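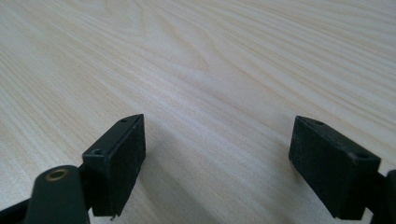
New tables arrive in the Tenasby reading room

The reading room on the ground floor of the Tenasby community house is open again this month, and visitors will find it with new tables. The old ones, which many people in town knew from their school years, were taken out in January. In their place are 16 tables with a light wooden top, made by the workshop Stillen, which has its premises behind the former dairy on Zenov Street.

The room was closed for a little more than two weeks. In this time the floor was also washed and waxed, and the radiators under the windows got a new coat of paint. The newspapers and magazines were moved to the corridor during the work, and they are now back on their usual shelves next to the entrance.

The old tables were in use for 40 years. They had a dark brown surface that was repaired many times, and on several of them the edge had started to come loose. Readers complained that sleeves got caught on it. The community house looked first at the possibility of covering the old frames with new tops, but the legs were also weak, and the cost of doing both things was near to the cost of a new table. The decision for new furniture was made in the fall.

For the tops, the community house asked for a pale color. The room faces north and gets little direct sun, so the lamps are often on already at three o'clock in the afternoon in the winter months. With the dark tables it felt heavy in there, also on a bright day. The tops now are in cream and beige tones with some gray in between, and the grain can be seen clearly. It runs in long curved lines, and in places it opens to wide arches before it becomes narrow again.

The workshop explains that the finish is smooth with only a slight shine. A strong gloss was also considered, and a sample stood in the entrance hall for some days so that people could try it. Most of those who wrote a comment did not like the reflection of the ceiling lamps when they were reading on glossy magazine paper. A completely matte sample was on display as well. This one was popular, but it was found more difficult to clean after coffee and crayons, and the reading room has plenty of both.

The final choice is somewhere in the middle. It does still catch the light from the windows, especially if one sits at the end of the room and looks toward them. For reading and writing it has not been a problem so far, according to the staff at the front desk. If someone is bothered by it, the tables along the inner wall are the best ones to choose.

The whole order was paid from the furniture budget of the community house, with an addition of 800 dollars from the book sale that was held before the holidays. The money from the book sale was used for four smaller tables in the children's corner. These have the same kind of top, but they are lower, and the corners are more rounded. The benches in the children's corner were not changed.

The chairs are also the same as before. This has surprised some visitors, as the dark seats look rather old beside the new tops. The community house hopes to replace them next year, but there is no money set aside for it yet. In the meantime, all chairs have received new felt under the legs, and the worst ones have been sorted out. If you find a chair that is not stable, please leave it by the front desk and take another one.

Some simple rules for the tables have been put up on the board beside the door. Drinks are still allowed in the reading room, but cups should stand on a coaster. There is a stack of coasters on the shelf by the coffee machine. Hot pots and lunch boxes straight from the microwave should stay in the kitchen. For cutting paper or cardboard there are mats in the cupboard under the window, and it is important to use them. A knife goes easily through the finish, and a deep cut cannot be polished away.

Spills should be wiped up with the soft cloths that hang by the sink, damp and without soap. The spray bottles in the cleaning cupboard are meant for the kitchen counters and not for the tables. Please do not use tape directly on the wood either. Groups who need to fasten a large sheet of paper can borrow clamps with rubber feet at the front desk – they are free, but they must be brought back on the same day.

The community house has also changed how the tables stand. Before, they were placed in three long rows, and it was difficult to get through with a stroller or a wheelchair when all chairs were taken. Now most of them stand two and two together, with a wider passage in the middle of the room. A few single tables are placed by the windows for those who prefer to sit alone. The groups who rent the room in the evening can move the tables as they like, but they are asked to lift them and not to push them over the floor. A drawing of the normal setup hangs inside the cupboard door.

The regular evening groups will continue with the same hours as before the closing. The chess club and the language café share the first half of the week, and the sewing circle has the room after that. The sewing circle has asked if it is possible to fasten sewing machines to the tables. The answer for now is that machines can stand on the top with a mat under them, but nothing should be screwed on. The room can be booked by other groups when it is free, and the booking list lies at the front desk.

Several readers have asked what happened to the old tables. The best of them were given to the rowing club, which will use them in the boathouse as work tables. Others were picked up by families in the area during one afternoon in January, and they went quickly. What remained was taken apart. The metal went to the recycling station, and the workshop kept some of the boards for use as packing.

One old table is still in the building. It is the one with a small brass sign from the Steiner bakery, which gave money to the reading room when it first opened. The table has been moved up to the landing on the second floor, where the local history group has its display case. The top will be cleaned, but otherwise it will be left as it is, with ink spots and all.

The reading room is open from ten in the morning until seven in the evening, and shorter on weekends. The coffee machine is working again after the closing. The copy machine will be out of service for some more days while it waits for a new part, and until then copies can be made at the front desk for the usual price. Comments about the new furniture can be put in the wooden box beside the newspapers. The staff will read them through before the chairs are discussed in the spring.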